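Bratungate Neighbors Help Board > Home & Kitchen

How do you store open and unopened bags of chips so they don't end up crushed?

gilano_mom76
Hi everyone! I have a cupboard problem and I'm hoping somebody here is more organized than I am (not a high bar, I promise). We buy chips for the kids' lunches and for game nights, and by the time anyone gets to them, the bottom bags are mostly crumbs. The shelf is 12 inches deep, and I've been laying the bags flat in a stack. I also have trouble keeping the open ones fresh past a day or 2. Any ideas that don't involve buying a whole new pantry?

Custódio Nogueira
Hello, and welcome to the club! I fought with this for years in our old place over in Titthorpe, where the kitchen was barely big enough to turn around in. What finally helped was standing the bags up in a bin, like records in a crate, with the sealed edge on top. You flip through them, pull out the one you want, and the others stay where they are. Any bin will do as long as it's almost as tall as the bags. I got mine at Frade and it has been through two moves already.

Don't pack it tight, though. Those bags have air in them for a reason, and if you have to push to get the last one in, take one out and put it somewhere else. My wife keeps the overflow on top of the fridge, which I complain about every November when the holiday platters need to go up there.
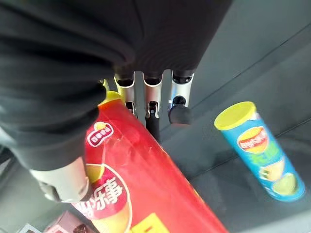
When you lift a bag out, hold it lightly near the top and let the chips settle toward the bottom. Grabbing it around the middle is how you get crumbs. For the open ones, press the air out gently, fold the top corners in to make a point, then roll it down a few turns and clip it. A clothespin works fine. We've had bags stay crisp for most of a week that way, although with my grandsons visiting I rarely get to test it!

porchlight1134
just eat them faster lol. but yes to clothespins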